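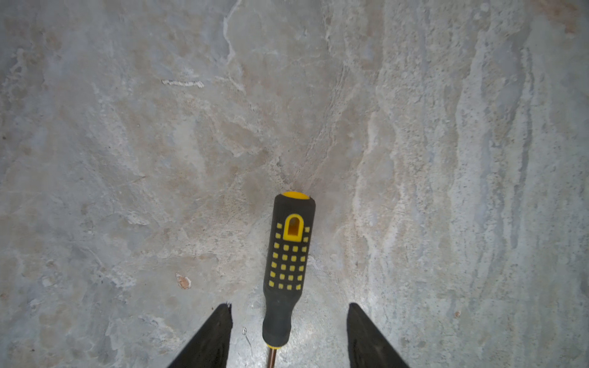

In praise of lending things

Reading time: 2 minutes

Print this page | E-mail this to a friend

When we moved to Prinilside in September I owned two good saucepans, a great many books and almost nothing you could mend a gate with. I had always thought of borrowing as a small defeat, the sort of thing you did with your eyes lowered and a promise to bring it back by teatime. My mother never borrowed so much as an egg, and I'm afraid I took after her.

Then the gate dropped, and Tõnu Kairys from across the lane came over with a screwdriver before I'd even worked out which hinge had gone. He stayed for a cup of tea (three cups, if I'm truthful) and went home without it, and it was a good week before either of us thought to mention it.

I've come to believe that a street needs this sort of thing, tools and cake tins and stepladders wandering from house to house, and I do worry that we're losing the habit. It's so easy now to order a drill for one shelf and then keep it in a cupboard for 20 years! I don't blame anyone for it, I've done it myself, but a drill in a cupboard never got anybody talking.

So do knock, if you're short of something. Mrs Avotiņš at number 4 has my big jam pan at the moment, but you're welcome to it after her.

Contact | © Prinilside Pages | Back to top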